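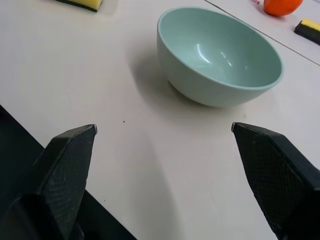
Our budget for the semester was $835, and I want to begin with the fingers because that's where most of our arguments were. When our group at Flevside picked kitchen cleanup as a project, we figured the arms would eat up all the planning time, but those were already on loan from the department and the small stuff was what we had to pay for. The black fingers with the crosshatched texture on the inside faces are the ones we settled on. We had priced a smooth set from Skomar that cost less, and we went back and forth for a good two weeks. What decided it for me was thinking about the mint-green bowl, which is ceramic and glossy all over, and how little a smooth finger would have to hold on to when it closes on a rim like that.

Our first draft of the budget put $200 toward fingers and spare pads, and our advisor sent it back (very kindly!) with a note asking what we would do when the first pair wore down. So we added a second pair for each arm and took the money out of the line for a nicer table. I was sorry about the table for a while. I'm over it now.

Quotes came from two suppliers, Skomar and Cordier. Cordier was slower to answer but broke out shipping on its own line, and that saved us a lot of guessing. If you are doing this next year, please ask for shipping up front, and ask for it in writing. Our order went in during April, much later than we meant it to, and the lead time was 13 days. 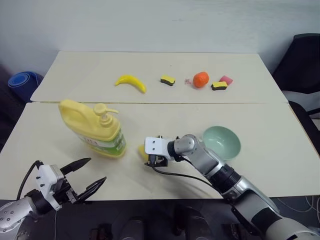
The objects line is the one I enjoyed most, and it's also where we spent the least per item. We wanted things you would find by any sink, plus a few that make an arm work at different shapes, and one Saturday a couple of us went over to Plasdale and came back with bags full. Sponges are cheap, so buy more than you need. The big yellow pump bottle is the item I would plan around, though, since it stands so much taller than the toy fruit along the back, and a reach that is fine for a sponge has to be thought out all over again for a bottle. We also ended up pushing two white tables together instead of buying one long one, and you do get a seam across the middle, but for zero dollars I will take a seam.

For next year's request, I would ask for a cable line. We had none, and the extra clips and ties came out of the leftover money for objects. I would also set aside a little for replacing dishes, even if you think you will be careful, and I'd move the finger order to the very start of the term so you aren't waiting on a box while the arms sit there.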